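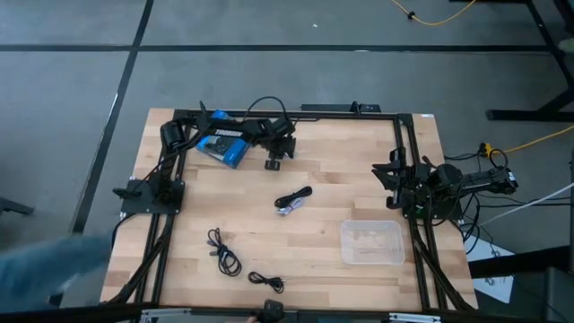 The two-arm table with the cable packing task laid out: blue box, three cables, clear bin.

Blackwood Robotics Club
Minutes of the regular meeting, 05/11/2020

Bohdana Marchuk chaired and Demetrius Achterberg took the notes, with apologies in advance for his spelling. Minutes of the March meeting were read and accepted with one fix: the spring contest is called the Travard, with a d on the end.

Bohdana opened by thanking everybody who stayed late to get both arms bolted down and talking to the same computer. It was a long evening and there was a good deal of laughing, and she wants the newer members to know how much they helped.

Packing task. The team will keep the cables and the clear bin for the Travard entry. Demetrius reported that we now have 278 recorded practice runs, 28 of them made since the last meeting, and he would dearly like more with the cables in a messy pile. There was a long and friendly discussion about whether the left arm should always go first. Bohdana feels it should, at least until the two grippers stop crowding each other over the middle of the table — several members disagreed, and we agreed to try it both ways and compare.

Cable care. The cords by the right arm need tidying before we do much more. Demetrius offered to bring ties and labels, and anyone with a free half hour is very welcome to join him (there will be cookies).

Money. The account stands at $2,274. The members voted to spend up to $100 on spare gripper fingers from Hovano, with a second set to wait until we know what the contest fee will be. Carried, with one member abstaining.

Software. The Mestero update is still not installed on the club laptop. Bohdana will do it this week and asks that we please leave the laptop plugged in for her.

Other business. A parent wrote a very kind note asking if younger brothers and sisters may come and watch. The answer is yes, gladly, as long as they stay behind the chairs while the arms are moving.

Next meeting at the usual time. Please bring your notebooks.

Respectfully submitted,
Demetrius Achterberg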